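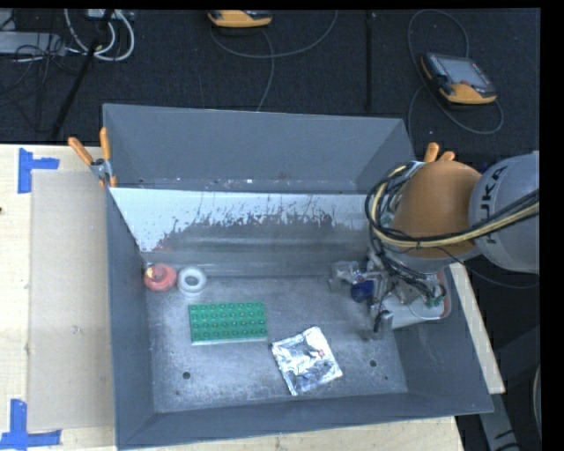 Street imagery wrong for our road – how do I get it fixed?

padik_901
Posted 5th April
The street-level view on Porkuvard has my road mixed up with the next one over. If you drop the marker outside my house you get pictures of a different street. Deliveries keep going to the wrong place. I used the report button twice and got an automatic reply both times. Has anyone had a correction go through?

lowgear60
Yes, but it took 3 months. Report the position and not the picture. There is a separate option for it under the menu in the corner. If you pick "image problem" it goes to the people who do face and plate blurring.

insaurralde_walker
I don't think the imagery is your delivery problem. Drivers follow the address pin, and the pin is a separate layer. Check that first.

padik_901
The pin is fine. I checked it on my phone and on a laptop. One driver told me he looks at the street photos to find the right door.

insaurralde_walker
Some do, I suppose. I drove deliveries for two years and never opened them. Too slow on mobile data.

lowgear60
Depends on the company. Ours told us to match the front of the house if the numbers were hard to read.

teatowel
Same thing happened on our side of Girkita. The whole run of photos was shifted 50 yards north, so every house showed its neighbor's neighbor. It was corrected when they drove the area again in June. I don't believe the reports had anything to do with it.

lowgear60
Mine was fixed with no new photos. Same parked cars, same trash cans out, just moved to the right street. So somebody read the report.

teatowel
Fair enough. Ours was a whole area though, so maybe it gets handled differently.

padik_901
Found the position option, thanks. I've sent it with the two street names and a link to the spot where it goes wrong. In the meantime I've put a note in the delivery instructions.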